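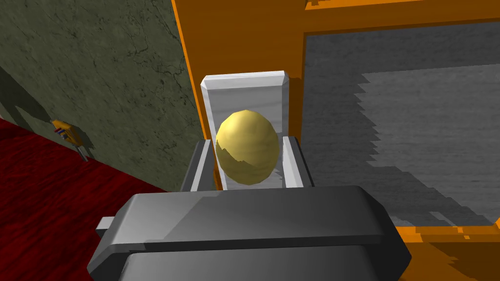 Pelletier Billing Office replied: A leak adjustment may be requested once in any twelve-month period, and the request must reach the office before the next bill is issued.

Help Center > Household > Water and Sewer > Billing

Requesting a leak adjustment after a toilet repair

Posted by Handance

I own a single-family house in the Pelletier service area. My April water bill came to $121, compared with $53 for the previous period. A plumber has since replaced the fill valve and flapper in the upstairs toilet. I understand that the utility may grant a credit in such cases, but the notice on the back of the bill refers only to "qualifying leaks" and does not define the term. I would like to know whether a toilet leak qualifies, what documents are required, and whether I should pay the full amount while the request is under review. The bill is due on Thursday.

Print this page | E-mail this page

Pelletier Billing Office

Toilet leaks qualify, provided that the repair is complete and a receipt is supplied. Leaks from irrigation systems and pools are reviewed under a separate procedure.

Please submit Form 17, a copy of the plumber's invoice showing the service address, and a meter reading taken after the repair. The invoice should identify the parts replaced. Handwritten receipts are accepted if they are signed and dated by the contractor.

Payment is due on the printed date whether or not a request is pending – a late fee will be added to any unpaid balance. If the adjustment is approved, the credit will appear on a later bill. Customers who cannot pay the full amount should call the office before the due date to set up a payment plan.

Badis

I went through this in Zatmont. They took off half of the extra water and nothing from the sewer part. Keep the old flapper, they may ask for it.

Zatmont Homeowners Association

Rules differ between the two districts, and the previous answer should be read with that in mind. In Zatmont, no credit is considered unless use exceeds the customer's normal level by at least 600 gallons. We are not aware of any requirement to keep replaced parts in either district.

Members are advised to check the meter before filing. Turn off all fixtures, note the reading, and return after one hour. If the reading has changed, water is still passing through the line – a request filed at that stage will normally be sent back.

17 comments | Share (53)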